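# Why Does Wood Have Stripes?

Look at a wooden table, a shelf or an old door. You will probably see lines running along it. Some are pale and some are dark. Some are straight as a ruler and some bend like a river on a map. These lines are called the **grain**.

The grain was there before anyone made the table. It grew inside the tree.

## A tree grows in layers

Just under the bark of a tree there is a very thin layer that makes new wood. Each year it adds a fresh coat all the way around the trunk, like putting one more sweater on over all the others.

In spring, the tree grows fast. The new wood has big, open cells that carry water up to the leaves. This wood often looks light. Later in the summer, growth slows down. The cells are smaller and packed closer together, so the wood often looks darker. By September, many trees in cool places have nearly finished growing for the year.

One light band and one dark band together make one year. If you look at the end of a log, the bands make rings. A stump in the woods near Randia has 94 rings, so that tree lived for 94 years.

## From rings to lines

If the tree has rings, why does a board have lines?

It depends on how the log is cut. Slice across a log and you get circles. Slice along it, from one end to the other, and you cut through the layers the long way. Now they show up as stripes.

Trees are not perfect tubes. A trunk may lean, or swell near the roots, or grow around a branch. When the saw goes through those places, the stripes curve. Where a branch was, you may find a **knot** – a dark, round spot with the lines flowing past it. 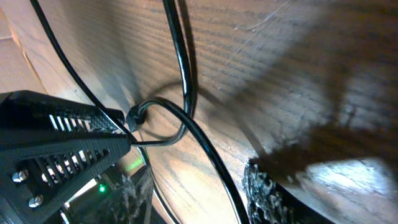
*Light tan and darker brown bands in a wooden surface, with black cables lying across it.*

Wood also picks up marks after it leaves the forest. Keys, cups, boxes and chair legs can all leave scratches. Here is a way to tell a scratch from the grain: the grain lines mostly travel the same way as their neighbors, but a scratch can go in any direction, straight across the bands if it likes.

Some wood looks shiny, too. People often put oil, wax or varnish on it. These coatings help keep out spills, and they can make the stripes easier to see.

## Try it: a grain rubbing

You need:

- a sheet of thin paper
- a crayon with the wrapper peeled off
- a piece of rough, unpainted wood

1. Ask a grown-up which piece of wood you may use.
2. Lay the paper on the wood and hold it still.
3. Rub gently with the side of the crayon.
4. Write on the back where the wood came from.

Very smooth wood may not show much. An old fence board usually works better, but watch out for splinters.

## Words to know

**Grain:** the lines and pattern in a piece of wood.

**Knot:** the place where a branch grew out of the trunk.

**Varnish:** a clear coating that dries hard.

*Written by Jade Melnyk. Drawings for the class poster by Sheldon Turcotte.*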